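Disow Akov Handheld Teaching Gripper

Product overview
Specification
What is supplied
Recording procedure
Maintenance
Accessories and spares
Ordering

Product overview

The Akov is a handheld parallel gripper for recording manipulation tasks by direct demonstration. The operator holds the tool, carries out the task at normal working speed, and the tool logs finger opening, motion and wide-angle video on a common clock. The recorded trajectory can then be replayed or used as training data for any arm fitted with the matching Akov wrist unit.

The same finger geometry is used on the handheld tool and on the wrist unit. The distance from lens plane to fingertip is identical on both, so images recorded by hand correspond to those the arm will see when it runs the task.

Two tools can be paired for bimanual work. In paired mode one tool acts as clock master and the other follows it. Either may be held in either hand, but the assignment must be entered in the session file before the first recording. Swapping hands in the middle of a session is not detected by the software and will produce a data set with left and right exchanged from that point on.

Variants

AK-S: single tool, for one-handed tasks.
AK-P: matched pair, calibrated together at the works.
AK-R: remote variant. The tool is used as a master for live control of an arm over a wired network. Recording is available at the same time as live control.

An AK-S may be upgraded to paired use by purchasing a second tool, but both must then be returned for joint calibration. We do not supply a field procedure for this.

Specification

Finger opening, maximum: 100 mm
Finger type: flat blade, slotted, interchangeable
Lens arrangement: wide-angle, circular image
Trigger: spring return, proportional
Data connection: USB-C, locking collar
Storage: removable card, one per tool
Battery: removable pack
Charge state: four-step indicator on the handle
Permitted ambient temperature: 5 to 33 °C
Ingress protection: none claimed
Warranty: 11 months from delivery, fingers and pads excluded

Performance outside the stated temperature range has not been characterised. The tool will continue to record above the upper limit but clock drift between paired tools is no longer guaranteed.

What is supplied

AK-S and AK-R: one tool, one battery pack, charger, one set of fingers fitted, one spare set, calibration board, USB-C lead, storage card, carrying case.

AK-P: as above in duplicate, except that a single calibration board and a single case are supplied.

The wrist unit for the robot arm is sold separately. Flange adaptors are listed under Accessories.

Recording procedure

1. Fit charged packs to both tools. Do not mix a full pack with a partly discharged one in paired mode. The session ends on both tools when the first pack reaches its cut-off.

2. Switch on the master, then the follower. Wait until both indicators are steady.

3. Close and fully open the fingers 3 times on each tool. This sets the zero and the end stop for the opening sensor. Repeat it after any change of fingers.

4. Show the calibration board to both tools.

5. Carry out a mapping pass. Move one tool slowly over the working area, including the walls and any fixed furniture, before the task objects are disturbed. Blank walls and plain worktops give poor tracking. Printed or patterned surfaces are easier for the software to follow, provided they stay where they are during the recording.

6. Press record and begin the task. Start each demonstration with the fingers open and both tools clear of the object.

7. Press record again to close the demonstration. The file is written when the indicator stops flashing. Removing the card earlier will lose the take.

Elīna Rätsep's applications group recommends discarding the first few demonstrations from any new operator. Finger force tends to be too high until the operator is used to the trigger, and the early takes pull the learned behaviour towards crushing the object.

Working with fabric

Garments and bed linen are among the more demanding subjects. The object has no fixed shape, it hides its own edges, and it may be lying on another fabric that moves with it. The following points apply in addition to the general procedure.

Use slotted blade fingers. Solid fingers hold thin cloth well enough but tend to drag it on release.

Approach a collar or hem with the blades parallel to the edge. A grip taken across the edge gathers the cloth and the second tool then has nothing flat to take hold of.

Keep the two tools apart wherever the task allows it. When one tool passes in front of the other the tracking of both is weakened, and the folding step is usually where this occurs.

Do not pull against a grip on a soft support such as a mattress. The cover will shift, and if the software has used the cover as a reference for its map the recorded path will shift with it. Where the support is a bed, tuck the sheet in firmly before the mapping pass and include the headboard end and the window wall in the map.

Glossy sheets can return a patch of glare from a window. Small patches are tolerated. If the glare lies over the garment itself, draw the curtain or move the work. Do not change the lighting between the mapping pass and the last demonstration.
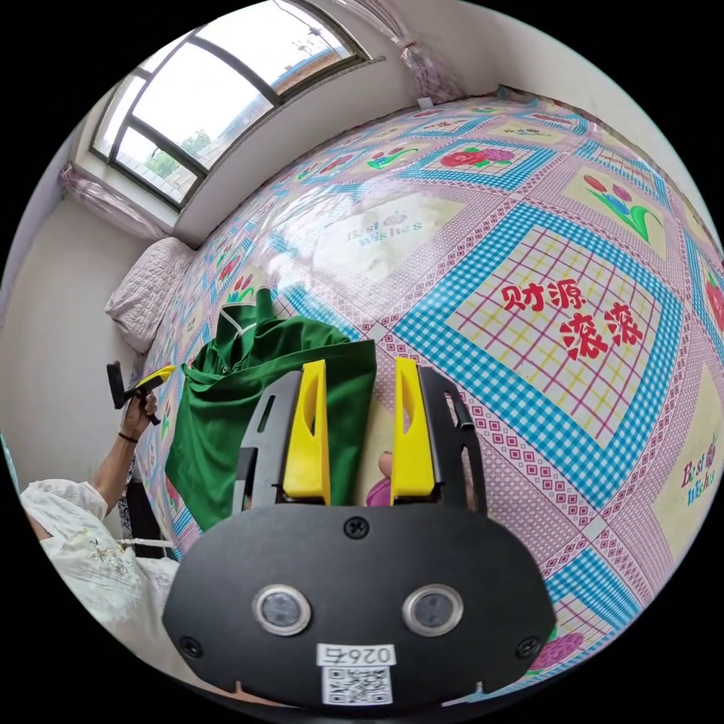 Sleeves need their own set of demonstrations. A policy trained on full folds alone will usually manage the body of a shirt and leave the sleeves wherever they fall. Record the sleeve step separately, starting from several different positions, and merge the sets in Zorkura before training.

Loose cuffs on the operator should be kept behind the handle. Cloth worn by the operator and cloth being handled are not separated by the software.

Remote control (AK-R)

In live mode the arm follows the tool with a scale factor set by the user. A factor of one is recommended for recording. Lower factors are useful for insertion tasks but the resulting data should not be mixed with data taken at full scale.

Releasing the enabling switch stops the arm and holds the last finger opening. To resume, return the tool to any comfortable position and press the switch again. The offset is absorbed and the arm does not jump. The enabling switch is not a safety device, and a separate emergency stop must be fitted to the arm and kept within reach.

Software

Zorkura is supplied with every tool. It imports the cards, aligns the two streams, recovers the tool path and exports the result. Takes with tracking loss are marked in red and excluded from export unless the user overrides this. Lens distortion is kept in the exported video by default. Corrected video can be selected, but the arm must then be run with the same setting.

Maintenance

Wipe the lenses with a dry microfibre cloth. Solvents will damage the coating.

Check the finger brackets for play each week. If a finger can be rocked by hand, tighten the bracket screws and repeat steps 3 and 4.

Do not remove the screws on the front face. They locate the lens carrier, and a tool that has been opened must be recalibrated at the works.

Lint collects in the finger slide when the tool is used on textiles. Clear it with a soft brush. Compressed air drives it further in.

Accessories and spares

AK-101 Finger set, slotted blade
AK-102 Finger set, solid
AK-104 Grip pads, self-adhesive
AK-110 Battery pack
AK-115 Two-bay charger
AK-120 Calibration board
AK-130 Wrist unit
AK-131 Flange adaptor, to order
AK-140 Locking USB-C lead

Finger sets are sold in pairs and should be changed in pairs. AK-103 has been withdrawn; use AK-102 with AK-104 pads.

Ordering

Prices on application. State the variant, the make of arm and the flange pattern. Matched pairs are calibrated to order and cannot be taken from stock. The works is closed for two weeks in July and no calibration is carried out in that period.

Sales: Aigars Luik
Technical enquiries: Ona Rimkutė
Repairs and calibration: Normunds Rozīte

Tools sent for repair should be packed in the original case with the battery pack removed. Include the storage card if the fault concerns lost or damaged recordings.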